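Red marble (trade name)

Red marble is a trade name for a wide range of red, brown and reddish-brown stones sold for floors, counters and wall panels. The name says little about what the stone is. Many stones sold under it are limestones that take a polish, and a geologist would not call them marble at all.
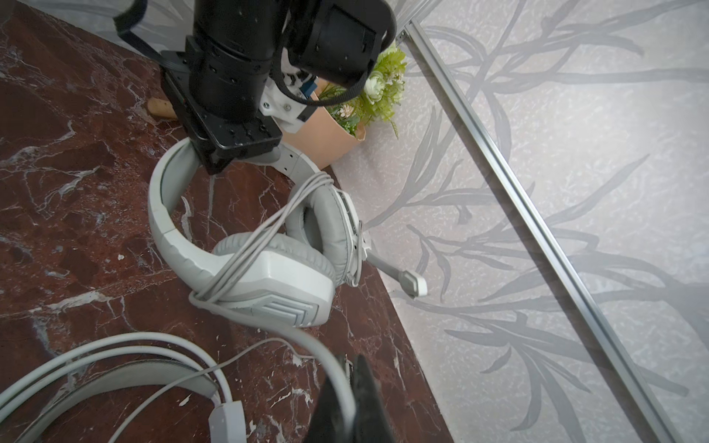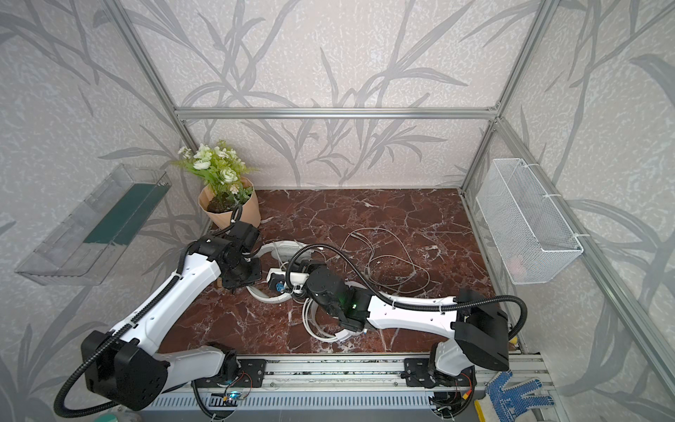

Reddish-brown marble with pale veins.

Naming

Dealers name stone by color and supposed origin, and neither is a safe guide. The Prukero catalog lists 252 red and brown stones, of which 23 share a name with at least one other entry. Hanna Sydorenko, who compared the list with quarry records, could match only 70 entries to a known source.

Color and veins

The red comes mostly from iron oxides. White veins are usually calcite that filled old cracks. Sellers often present heavy veining as a mark of quality, but it is a matter of taste, and a filled crack can also be a weak point.

Claims of age

Pilldale red is often said to have been quarried for 200 years. The claim goes back to a sales booklet by Dollance that cites no records. Vitalii Hutsuliak considers it unproven.

See also: Limestone; Dimension stone; Terrazzo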